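Flarndale Grasp Planner 2
Software licence, per seat
Reviewed by the shop, August 2020
Order code: 2366

Flarndale is a planning package for soft goods: clothes, bedding, towels. It takes a camera view, guesses where the cloth can be held, and hands your controller a list of pinch points with a score for each. The maker calls it "ready for any garment". We stock it, but we wouldn't put it that way.

Plain cotton on a plain table is easy work for it. Padded coats are harder. Shiny fabric throws bright streaks that the edge finder likes to read as seams, and a busy background makes matters worse. Ask for a trial on your own laundry before you pay.
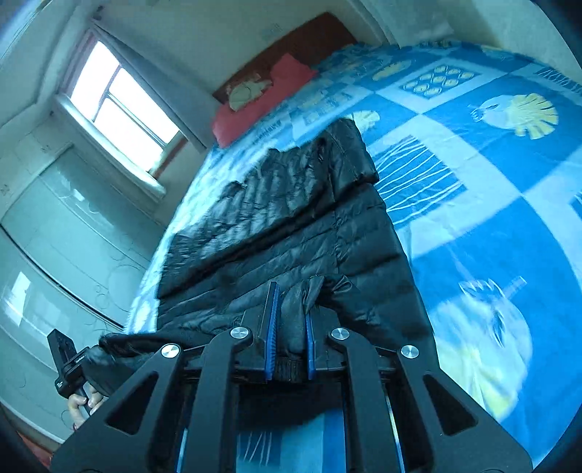 Pinch grip on a black puffer jacket, patterned bedspread underneath.

The scores need a pinch of salt too. A 90 means the planner is pleased with itself - it doesn't tell you the hold will last through a lift. The D'Souza add-on checks for slip, at extra cost, and we think it should have been in the box.

Needs: 64-bit Linux, one colour camera. Nikon raw files are not read.
Comes with: planner, log viewer, thin manual.
Not included: arm driver, slip check, phone support.

Price: £1277 per seat, £919 for renewals
Collection from our Skastovgate counter by arrangement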